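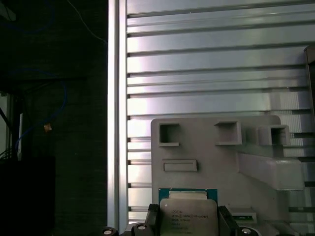 Intel Xeon E5-2630 v3, held upright in front of the light gray fixture plate.

Jirkholm Pulled Parts, README
Maintained by Myrto Alexiou. Complaints to Quyên Hầu, who has a folder for them.

What's in it
346 records of secondhand processors and small circuit boards, one record per part. Of these, 191 have a legible model number. The rest have what we call a model opinion.

Where the parts came from
Mostly the Vallthorpe office, which replaced its servers in June and was glad to see the old ones leave. A smaller lot came from Lazaridis in a cookie tin - the tin is not included.

Fields
part_id: our number, written on the bag.
marking: text on the heat spreader, copied as printed. If you can't read a character, type a question mark. Do not type what you think Intel would have wanted.
bag: bags hold up to 8 parts. Bag 30 is the exception and we don't discuss it.
condition: clean, scratched, bent, or "see notes."
notes: often longer than they need to be.

Known problems
The small print is faint on pale metal. Batch codes suffer most, and B and 8 should be treated as the same character until proven otherwise. Tilting the part toward a window helps more than a brighter lamp does.
Earlier versions listed every board as "green." That was true and no use to anyone, so the color field is gone.
None of the parts have been powered on. "Clean" means clean.

Versions
The current release is called Isis, after Quyên's cat. Bag labels printed before it still use the old numbering; the lookup table is in the same folder as this file.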